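Traster Compact Kitchenette, Straight Run

Product page. Maker: Traster. Sold and fitted by Plonwood.

The Traster is a straight-run kitchenette for staff rooms, small offices and guest apartments. It comes as one countertop with an inset stainless steel sink, a row of upper cabinets to match, and a bag of brackets, screws and end caps. Delivery is to the door of the room. Fitting can be ordered with it or done by your own people.

Brackets

All Traster brackets in the current series are molded plastic in dark gray. They go straight onto a wood panel and are held with screws. Use the screws from the bag and drive them by hand for the last few turns. A screw that is driven too deep can split the flange, and a split bracket should be replaced, not glued. Spare brackets are sold in packs of 6.

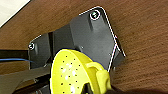

Gerd Stöcker wrote to ask whether the older metal brackets can still be had, as he has two kitchenettes from before the change and would like them to stay the same. He adds that the plastic ones have held up well in his third unit, but that he found the screws a little short for a panel with a thick veneer.

The metal brackets are out of production. Plonwood has a small remaining stock and will sell them singly while they last. Longer screws can be ordered under the spare parts heading at no extra charge with any new unit.

Sink and countertop

The sink sits left of center, which leaves the longer stretch of counter on the right for a kettle or a tray. The faucet has a curved spout and a lever handle, and the spout reaches well over the basin. The basin is brushed, so fine scratches from cups and bowls show less than they would on a polished one. Wipe it along the grain with a soft cloth. Do not use steel wool.

Upper cabinets

White doors with long dark bar handles. The handles can be tightened from inside the door with a normal screwdriver. Door hinges are adjustable – turn the front screw to move the door sideways.

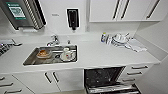
Page text: Frauke Sperling

Ordering

Lead time is 3 weeks for the white finish. The warranty runs 24 months from delivery and covers the countertop, sink, faucet and cabinets. Brackets and handles count as wearing parts and are not covered after the first year.

Please send a sketch of the wall with the position of the water supply and the drain marked.

Last updated Dec 22, 2023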